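Cell 2 notebook - December, started 7:40

Picked up from Ruwan's handover. Left arm has been dropping its gripper connection at certain wrist angles, always on a long reach to the back left. Fault log shows 276 communication timeouts on the left gripper since the last service and none on the right. Both arms have the same firmware, so I'm treating it as wiring until proven otherwise.

Swapped the controller ports left to right at 8:15. Fault stayed with the left arm, which rules out the port. Wiggled the cable by hand at the mount with the arm holding position: no dropouts. Wiggled it at the elbow: two dropouts in a minute. Service interval on these cables is 2,000 hours in the Holst sheet and we are well under that, but the sheet assumes a bend radius of 65 mm or more and I doubt we hold that at full fold.

Cable route for reference. Purple cable leaves the gripper mount, arches over the back of the table, comes down along the white forearm and makes a wide loop around the outside of the elbow. The right arm runs its cable down over the wrist, along the forearm and across the elbow. Clips on both forearms. Left the spool, board, bin and orange elbow piece on the table so the reach test uses the same targets as before.
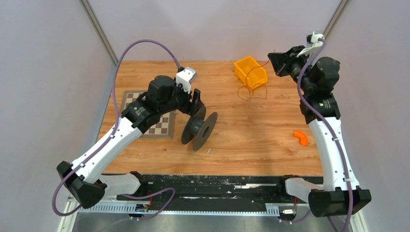 Work done

1. Power off at the cell switch, arms supported, tag on.
2. Opened the clips on the left forearm and pulled the cable free from wrist to elbow.
3. Jacket has a flat spot near the elbow. Replaced with the spare from the Ernier drawer (last one - reorder).
4. Re-clipped with more slack at the elbow. Wrist clip left loose until the joint had been run to both ends.
5. Reach test, 90 cycles at half speed. Zero timeouts.

Still open: same test at full speed, and the black front panel is badly scuffed. Check its screws when the arms are next parked.

Arlo H.

Comments (2)

Ruwan Thambiah
Check the flat spot against the clip spacing before you bin the old cable. I moved one clip in the fall and didn't write it down.

Arlo Haverford
Old cable is in the Cillent box, taped and labeled. Will measure after lunch.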